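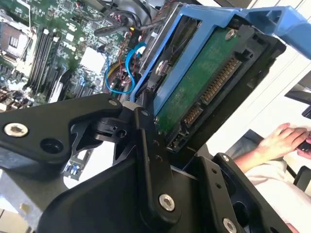
Blue caddy, drive won't seat all the way

tallgrass_pete
I'm putting a second drive into an older desktop that I use for backups. The case uses those bright blue plastic caddies. The drive goes into the caddy fine and the caddy goes into the bay, but it stops a little short and the latch won't catch. I don't want to lean on it any harder than I already have. It's a used Brando 3.5 inch drive, 278 GB, out of a Verkard office machine. Caddy came with the case. Is there a trick to this or do I have the wrong caddy?

mossyoak44
Which way is the connector end facing? On some of these cases the caddy goes in with the connectors toward the side panel and on others they face the motherboard. If it's backward it will stop short every time.

tallgrass_pete
Connectors toward the side panel, circuit board facing down. Same as the drive that's already in there.

rk_benchtop
Then it's probably the screws. If you used regular hex head case screws on the sides of the caddy, the heads stick out and hit the bay rails. You want the flat ones. Take the caddy out and run a finger along both sides. Anything standing proud of the plastic is going to catch.

Also check that the drive is all the way forward in the caddy. There are usually two sets of holes and if you use the wrong set the drive sits too far back.

dustfilter
I'd leave the screws out completely. Most blue caddies I've had were tool-free. They have little pins on the inside that go into the screw holes on the drive. You flex the caddy open, drop the drive in and let go. People add screws to them and that spreads the sides.

rk_benchtop
Some are tool-free and some aren't. I've got a box of caddies here that need screws, and the drive rattles like crazy without them. Telling somebody to leave them out before knowing which kind he has is bad advice.

dustfilter
He can look for pins. It takes a second. If there are pins, no screws.

rk_benchtop
Fine, with that condition I agree.

tallgrass_pete
No pins on mine, just holes. The screws I used are round head ones from my parts jar. They do stick out some. I'll look for flat ones tonight.

halfduplex
Before you spend more time on the fit, what's the drive connector? I ask because 278 GB is an odd size for a regular desktop drive. That's usually how a 300 shows up when it came out of a server or workstation, and a lot of those are SAS. The connector looks almost like SATA but the gap between the two sections is filled in, and a normal SATA cable won't go on. If it's SAS you need a controller card for it.

mossyoak44
Good catch. I skipped right past the size.

tallgrass_pete
Pulled it and looked. There's a long set of gold contacts and a shorter set, with a gap between them. Same as my other drive, and the SATA cable goes on. The label says 320. The 278 was written on a sticky note by the seller, so I don't know where that came from.

halfduplex
You're fine then. Could be somebody partitioned it and wrote down what was left. Check the drive health before you put backups on it.

sewing_room_pc
Please don't set it down board side first on a metal bench while you're swapping screws. I killed one that way, or at least it never worked again after. I use a folded dish towel now.

dustfilter
A towel isn't great for static. Cardboard or the bag the drive came in.

sewing_room_pc
I've done it with a towel for years – no trouble so far. But sure, use the bag.

aldercreek
If you end up needing another caddy, Arniletti sells blue ones that look the same, but the rail on mine was too thick and I had to sand it. The Jadoon ones fit without any work. Cost me 5 dollars each.

tallgrass_pete
Update. Found four flat screws and swapped them in. The caddy went in and the latch clicked. The machine sees the drive. Running a full surface test on it now and it looks like it will take until Monday at this rate. Thanks for the help, and I'll use the bag next time.

rk_benchtop
Glad it was the screws. Keep the flat ones in their own container.

mossyoak44
Post the test results when it's finished. I have two of those Brandos sitting in a drawer and I've been wondering if they're worth using.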